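List: luston-home-supply
Subject: Re: Pump bottles for the desk, refill or throw out?
Date: Wednesday, November 18, 2020

6 replies in this thread | 109 views

On the question of whether the small square pump bottles are worth refilling, I have done it since August and my answer is yes for thin lotion and no for anything thick. Longer answer below. The quoted message is the one I'm replying to, trimmed.

> I have a drawer with 20 of the little Ditum bottles in it, all used up.
> They are the square ones with the clear cap. My wife wants them gone. I
> would like to refill them from the big jug of Flollik hand lotion, but
> the first two I tried either leaked or quit pumping after a day. Is it
> the bottle, the lotion, or me? Also, does anyone keep them out on the
> desk, or do they just get knocked over? I work at a table with two
> monitors and not much free space, and I'm tired of a round bottle
> rolling off the back.
>
> Last thing. Someone on the list said the caps can go through the
> dishwasher. Mine came out cloudy. Did I get the wrong caps?

Taking these in order.

Leaking. The Ditum neck has a thin gasket under the collar, and it tends to stay behind on the bottle when you unscrew the pump. If it folds over when you put the pump back, it will leak at the collar every time you press. Take the gasket off with a toothpick, wipe it, and push it up into the collar of the pump before you screw it back on. Tighten by hand until it stops and leave it there. I cracked two collars by going further.

Quits pumping. That is nearly always old lotion dried in the nozzle or in the bottom of the dip tube. Before refilling, put the pump in a glass of warm water with a drop of dish soap and work it until the water comes through clear. Then do the same in plain water. Then pump it in air until nothing comes out, and stand it on a paper towel overnight. If you refill while there is still water in the tube, the first several presses come out runny and people think the lotion has gone bad.

The lotion matters too. The regular Flollik goes through these pumps with no trouble. The heavy one, with the darker label, does not. I tried warming it and I tried thinning it, and neither is worth the mess. For the heavy one I went back to a wide jar.

Filling. The neck is too narrow for a kitchen funnel. I cut the corner off a sandwich bag and squeeze the lotion in, holding the bottle tipped a little so the air can get out past it. Stop at the shoulder. The pump takes up more room than you would think, and if you fill to the neck it will come up over the threads when you push the pump in. Then you have lotion under the collar and the gasket will not seat.

Once it's filled, let it stand upright on the table for a while with the cap on before it goes in a bag or a drawer. Any lotion that is going to find its way out will show on the inside of the cap, and with a clear cap you can check without opening anything.
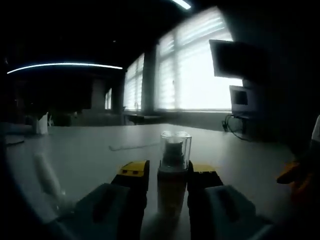

As for keeping one out on the desk, the square shape does help. It doesn't roll, and it will sit flat against the side of a box or a tray. It is still light, though, and when it gets down to the last third it goes over if a cable catches it. I keep mine toward the front of the table where I can see it, well away from the monitor cables. I also keep it out of the sun from the window. The lotion separates if it gets warm every afternoon, and shaking a pump bottle doesn't do much to mix it again.

If you want it to stay put, a dab of museum putty on the bottom works. Don't use double-sided tape. I did, and it took the finish off a spot on my old desk.

The dishwasher. I don't think you got the wrong caps. Mine clouded too, on the top rack, on the normal cycle. Part of it was hard water film and came off with vinegar. The rest did not come off. I now wash them in the sink with a soft cloth and dry them right away. They scratch if you use the green side of a sponge. A cloudy cap still works fine, so I wouldn't throw any out over it.

About the 20 bottles. I would not keep all of them. Press each pump a few times after cleaning and get rid of the ones where the nozzle sticks down or comes back slowly, because they only get worse. Keep the good caps as spares, they fit across the whole batch. When I sorted mine I kept one for the desk, one for the kitchen sink, one for the car, and three put away clean and dry with the caps on. The others went in recycling with the pumps taken out. Our pickup won't accept the pumps because of the spring inside, so check what yours says.

One thing I'd add that you didn't ask about. Label them. Put a piece of masking tape on the bottom with the contents and the month you filled it. The lotion and the liquid soap look close to the same through that plastic, and I have put soap on my hands at the desk and then had to get up and go rinse it off. I also don't switch a bottle from soap to lotion or the other way around. There is always some left in the tube.

If you decide to buy new ones instead, Lüthi makes a square bottle a bit wider at the base, with a thicker gasket. I've used one since the end of summer and it hasn't leaked. It costs more and the cap is a tight fit, hard to get off with wet hands. The Ditum pump does not fit the Lüthi neck, I tried that as well.

Does anyone have a source for replacement gaskets for the Ditum bottles? I have a couple that are getting flat and I would sooner replace those than the whole pump. The hardware store had O-rings in nearly the right size but they were too thick and the collar wouldn't start on the threads.

--
luston-home-supply, 1,026 subscribers
To leave the list, send a blank message with "remove" in the subject line.

Share (6)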